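Let the Customers Sit

Last February the café on the corner of my street put up a small sign by the cash register. It asked guests to keep their visit to 52 minutes. I don't know how the owner arrived at this number, and the girl at the counter did not know either. I finished my coffee in eleven minutes, with my coat on, and I have been back only once.

I grew up above a tea house in a town where a man could order one glass in the morning and leave when his wife called him from the window. My uncle Nevzat Sarıgül ran the place for 30 years. He was not a soft man. He argued with suppliers, he shouted at the bread boy, and he once refused to speak to his own brother over a borrowed ladder. But I never saw him look at the clock because of a guest. When I asked him about it, he said that an empty chair has never paid him anything.

I moved to Ekside as an adult, and I had to learn its habits as I learned its verbs. One habit is that you buy the right to sit. This is fair, I think. Rent is high and a table takes space. Caroline Odera, who has the lease at Pollgate, told me her rent went up by 540 a month in one step, and I believe her when she says that a person with one small coffee and a laptop does not cover it. I have no answer for the rent. I only want to say what we lose when the answer is always the clock.

We lose, first of all, the people who are slow. An old woman needs time to take off her gloves. A man who has come from a hospital appointment maybe needs to sit and look at nothing. A newcomer, as I was, needs to listen to other people order before he dares to order himself. My first winter in this city I sat in Jelínek, the old bakery near the tram stop, and I learned there the difference between "I'm good" and "I'm well" — and also that "I'm good" means no. My language school was more expensive and it taught me less.

Then there is the furniture. The places I remember with love had too much on the tables. Sauces, toothpicks, somebody's newspaper, a deck of cards with a missing queen. The new places have a bare table and a code to scan. I understand that it is easier to clean. But a bare table says that someone else is coming soon, and a table with things on it says you may move them a little and stay. 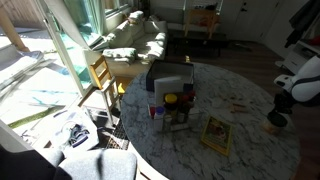

Condiments and a trading card on a table in the sun.

Some owners tell me that long sitting is finished anyway, that people now meet on their phones. I am not so sure. At Gradska, where the evening prices are a bit higher and there is no limit, I have trouble to find a seat after six. People play games there, they do homework, they sit in silence next to each other like old couples. They also order again, because after two hours a person gets hungry. I can't prove that this pays the rent. The owner has not closed yet.

If a limit is really needed, let it be for the busy hours and let a person say it. "We are full, would you mind?" is a sentence I can accept from anybody. I have stood up for it many times, and twice I was given a cookie for the road. A number on a sign I find harder. It was written before I came in, and it had already decided something about me.

My uncle's tea house is a phone shop today. The step in front is still there, and in the late afternoon there are usually a few men sitting on it.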